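3.2 Versuchsaufbau und Aufgabenstellung

Die Lehrveranstaltung »Robotische Kommissionierung« wurde im zweiten Studienabschnitt als Projektpraktikum angeboten. Die Studierenden arbeiteten in 7 Gruppen. Jede Gruppe erhielt dieselbe Aufgabe: Bauteile, die für die Montage einer kleinen Baugruppe benötigt werden, sollten mit zwei Roboterarmen aus Behältern entnommen und in einer gemeinsamen Schale bereitgelegt werden. Die Ansteuerung erfolgte über die Softwareumgebung Multport, die am Lehrstuhl bereits in früheren Praktika eingesetzt worden war. Die Betreuung übernahmen Kinga Kun und Ivars Strazds.

Als Arbeitsfläche diente ein weißer Tisch. Die Behälter stehen paarweise links und rechts der Schale, so dass jeder Arm zunächst nur auf seiner Seite greift und erst beim Ablegen in den gemeinsamen Bereich einfährt. Diese Anordnung geht auf einen Vorschlag von Thu Tô zurück und wurde nach der Vorübung im Dezember für alle Gruppen verbindlich festgelegt. Abbildung 4 gibt die Anordnung wieder.
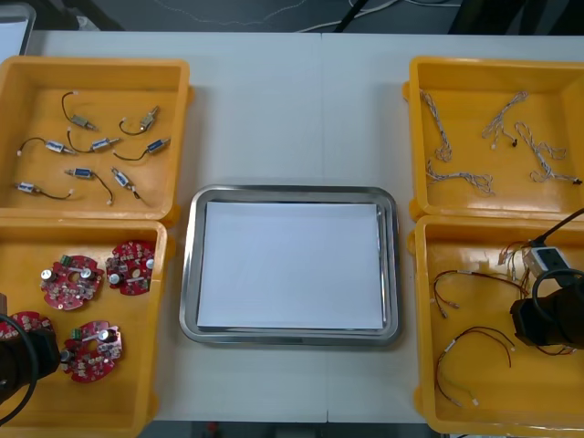 Abb. 4: Arbeitsfläche mit vier gelben Behältern und mittig angeordneter Edelstahlschale.

Die linke Seite enthält Hubmagnete mit Anschlussleitung und runde rote Leiterplatten mit Mittelloch, die rechte Seite verdrillte Kabelbäume und dünne rot-schwarze Leitungen. Die Auswahl wurde so getroffen, dass starre und biegeschlaffe Teile in einer Aufgabe vorkommen. Für die Magnete war der Griff am Gehäuse vorgeschrieben, ein Griff an der Leitung wurde als Fehlgriff gewertet. Bei den Leiterplatten durften die Studierenden zwischen Außenrand und Mittelloch wählen. Für die Kabelbäume gab es keine Vorgabe. In die Schale wird vor Beginn Papier eingelegt, das eine matte Ablagefläche ergibt; der Metallrand bleibt frei und wurde von mehreren Gruppen zur Lagebestimmung der Schale herangezogen.

Jeder Gruppe standen bis zu 300 Greifversuche zur Verfügung. Protokolliert wurden der angefahrene Behälter, der gewählte Greifpunkt und das Ergebnis nach dem Ablegen. Die Protokolle führten die Studierenden selbst, Etelka Vincze glich sie anschließend mit den Steuerungsdaten ab. Einträge ohne zugehörigen Steuerungsdatensatz wurden verworfen.
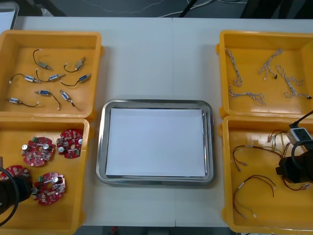 Abb. 5: Beide Greifer im Bereich der vorderen Behälter, Schale noch ohne Bauteile.

Der Zugriff auf die beiden vorderen Behälter erwies sich in der Programmierung als der aufwendigere Teil. Die dünnen Leitungen liegen dort in losen Bögen, und die Tiefendaten reichten in der Grundeinstellung nicht aus, um einzelne Adern zu trennen. Die Gruppe um Máté Boros löste dies, indem sie gezielt die Steckverbinder suchte und den Greifpunkt von dort aus mit festem Abstand bestimmte. Zwei weitere Gruppen übernahmen das Verfahren mit geänderten Parametern. Die übrigen blieben bei der Flächensuche und nahmen eine höhere Zahl von Mehrfachgriffen in Kauf.

Die Abnahme der Programme fand am 27/07/2018 statt. Bewertet wurden die Vollständigkeit des bereitgelegten Satzes und die Lesbarkeit des Quelltextes, die Laufzeit ging nicht in die Note ein. Die Ergebnisse der einzelnen Gruppen sind in Abschnitt 4 aufgeführt.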